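Ticket 659
Subject: Mixed strings and rubber bands, baskets for Station 3 need sorting again
Opened by: Yareli Pacheco
Assigned to: Lawal Babalola
Priority: Normal
Status: Closed
Date opened: Wednesday, November 28, 2018

Description from Yareli Pacheco:

Good morning. The baskets at Station 3 are mixed again and I can not prepare the craft kits for Inthorpe from them. I need cord, string and rubber bands to be separate, because each kit gets a small bag of each. Please see the state of the baskets. 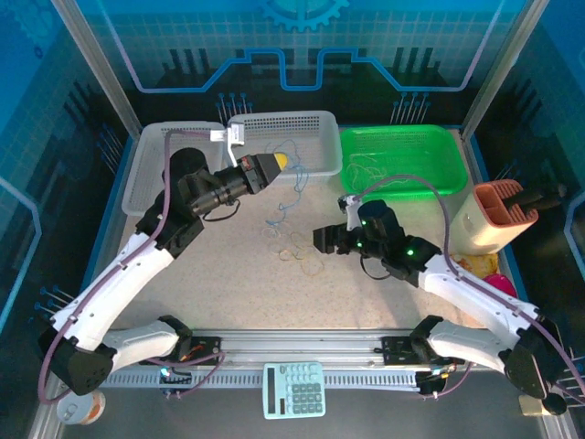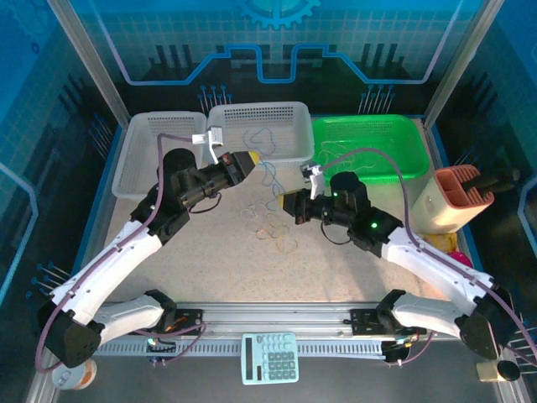 The problem is the same one I reported in May, when we lost a whole morning with scissors and patience. The cord is the worst part. The blue one comes out over the edge of its white basket and lies on the table, so every time a person pulls the basket forward, the cord catches on something and the knot becomes tighter. I also ask what the green basket is for now. In my list it is for rubber bands only, but in my kits I received string from it.

What I tried already:
- I pulled the blue cord slowly from the free end. It came a little and then stopped.
- I looked for printed labels on the shelf. We have the old Kravets labels but the glue is dry and they fall.
- I asked Rocío Quintero if we have spare baskets. She has two, but both have cracks.

What I need: a fixed place for every material, and a way to keep the cord from making knots.

Comment from Lawal Babalola:

Thank you Yareli, the report is clear. Before I change anything I have two questions. Do the kits need the cord in one long piece, or can it be cut? And who fills the baskets after the delivery from Vanen?

Comment from Yareli Pacheco:

It can be cut. In the kit the piece is 57 cm, so long cord is not necessary for us. The baskets are filled by the evening shift, I think by Baltazar Cuevas, but please do not take this as a complaint about him. The delivery comes in one big bag and it is already mixed a little when it arrives.

Comment from Baltazar Cuevas:

Yes, it is me. I was told "everything that bends goes in the baskets", and I did this. If there is a list I will follow the list.

Comment from Lawal Babalola:

I did the following today, in this order.

1. Took everything out of the baskets. Do not skip this step. I tried first to sort inside the basket and the cord goes through the small holes and makes it worse.
2. Separated the rubber bands first. They are easy to see and they come away from the string if you shake softly. Do not pull them, they jump.
3. Found both ends of the blue cord and opened the loops from the outside to the middle. One knot did not open and I cut it. The two pieces are still good for kits.
4. Wound the cord on pieces of cardboard with a small cut at the side to hold the end.
5. Threw away the bands that were dry and had small cracks.

New places: blue cord in the first white basket, on cardboard only. Rubber bands in the second white basket. String in the green basket, in small bundles with a paper strip in the middle. I wrote the names on paper tags and tied them to the rims — the glue labels I did not use.

Comment from Berenice Gallegos:

Can we line the bottom of the green basket? The floor of it has holes and thin string will go through. I have brown paper from the Grosteck boxes.

Comment from Lawal Babalola:

Good idea, yes. I put the paper in this afternoon. It needs to be changed when it tears.

Comment from Yareli Pacheco:

I packed three kits as a test and I did not need the scissors except for measuring the cord. Baltazar has the list and one copy is on the shelf door. You can close the ticket. If the bag from Vanen is mixed again next time I will open a new one and send it to purchasing.

Resolution: Materials separated, tags added, list given to evening shift. Closed by Lawal Babalola.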